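The gray rack, one year in

12th August

I bought a second-hand dishwasher rack last February for 8 dollars. Only the rack, no dishwasher. We don't have one in this apartment and there is nowhere to put one. I wanted something to stand the cups in while I cleared up, and the wire drainer from Avholm had started leaving rust marks on everything.

It is gray plastic, square, with raised walls and a lot of tines. It was made for commercial kitchens, so it takes up more of the table than a normal drainer does. I measured before I bought it and still had to move the bread bin.

I keep it on the wooden table instead of the counter. The counter is narrow and I need it for chopping. The rack is open underneath, so anything that drips goes straight through to the wood. For the first month I kept a towel under it. Then I oiled the table properly, two coats, and now I shake things over the sink first and wipe the table when I take the rack away. There is one pale ring near the wall, but that was a teapot.

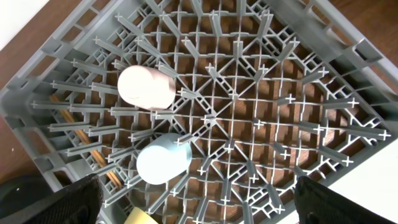

Cups were the reason I wanted it, and cups are the thing it is least good at. The tines are spaced for plates. A plate slides in and stays there. A plastic cup is too light to sit down over the tines, and if you stand it upside down it rocks and then tips. I gave up on that after a couple of weeks and now I lay them on their sides between the rows. They stay put that way. I tilt the open end down a little if I remember to.

The other problem is thin things. Chopsticks, skewers and small spoons all go through the grid or end up lying flat under the tines where you can't get hold of them. I use a jar for those now, most of the time.

My order for clearing the table is always the same. Cups first, then bowls, then plates. Anything with food still on it waits on the round tray so the crumbs stay in one place. I used to scrape plates at the table and carry them over one by one. With the tray it is one trip to the trash and one to the sink.

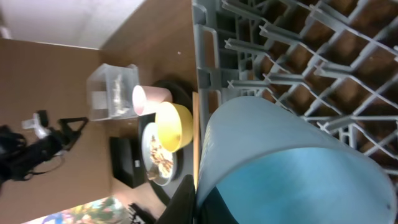
I did look at new racks before settling on this one. Vastmont had one with a drip tray, but the tray was fixed and I didn't like the idea of cleaning under it. A used one was fine for me.

Washing it is easy enough. I put it in the shower every other week and go over the corners with an old toothbrush. The grid holds on to bits of rice.

Next I want to find a shallower tray to slide underneath. If I find one that fits, I'll put the measurements up.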